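# Gathering driving and walking examples in simulation

Gathering examples in simulation (people also say synthetic data collection, or just "sim runs") means building up a pile of recorded situations for a learning system to study, using a computer-made world in place of a real street. I've been doing this for sidewalk delivery robots at Windport for a while now, so this article leans hard on what I know best, and I'll try to say so when I'm only repeating what other groups have told me.

## What counts as an example

An example is one short stretch of driving with everything attached: what the robot's camera would see, where the robot is, what it was told to do, and what every object in view is called. The last part is the big draw. On a real sidewalk somebody has to sit down afterward and trace the curb by hand. In a rendered town the program already knows where the curb is, so the labels come out with the picture (and they line up perfectly, which still makes me a little giddy).

At Windport an example is 40 seconds long. Other teams cut theirs much shorter, and I've seen good arguments both ways. Ours is long because our robot is slow, and a short clip of a slow robot is mostly pavement.

## How a run is put together

A run starts with a map. Ours is called Vestley, a made-up downtown with hotels, shops, a fuel station and more street corners than I care to remember. A second program, Skenora, takes the map and shuffles things: time of day, cloud cover, parked vehicles, who is standing where. Then someone picks up the controller and drives the route, or a scripted driver does it.

I much prefer the human runs! A scripted driver holds the exact middle of the walkway every single time, and a learner fed nothing else gets lost the first time it drifts over toward the curb. People wander. They slow down early for a person near a wall, they swing wide around a pole, they change their minds – and all of that is useful stuff to copy. 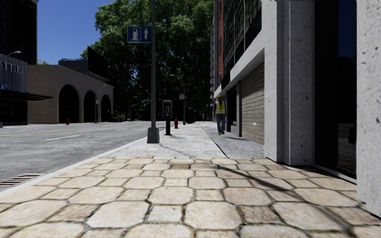
Street furniture gets a lot of attention in our group. Poles, hydrants and payphones are narrow, they sit right along the edge of the path, and a small robot will happily clip one if it has only ever practiced on open ground. The same goes for people standing still. A walking person is easy to spot from frame to frame, but a worker in a hard hat and vest who isn't moving can look, to a young model, like one more post. We place those figures on purpose, close to doorways and building fronts, and we ask drivers to pass them with plenty of room.

Ground texture matters too. Patterned stone next to plain concrete next to a darker strip is three surfaces, and all of them are fine to drive on. Early models treated every change of color as a drop. Long thin shadows fooled them the same way.

## How many are needed

There's no agreed number. Our first set, finished in June, had 2000 examples from 44 routes, and the routes turned out to be the weak spot. The model knew those corners by heart and got shaky anywhere new. Adding more clips from the same corners did next to nothing. Adding new corners helped right away.

We now keep some routes out of training completely and only use them for checking. It hurts to lock away good driving, but I'd do it again.

## The gap

The usual complaint is that a rendered street isn't a street, and it's a fair one. Our walls are too clean in places, our trees go very dark underneath, and Vestley's reflections don't behave quite like real window glass. The difference between how a system does in the made-up town and how it does outside is called the sim-to-real gap. There are two common ways to shrink it: vary the looks so wildly that the real world seems like one more variation, or mix in a smaller set of real recordings. We do both. The real ones come from a pushcart with a camera on it that we call Twal – it squeaks, and we love it.

## Bad examples

Some groups throw out every run with a bump in it. We keep them in a separate folder, marked with the moment things went wrong, and we record a recovery after each one (back up, turn, carry on). Drivers find these a bit boring to make. The recoveries were added in November 2020 and are still the smallest part of our set, with most of them recorded along the hotel side of the map.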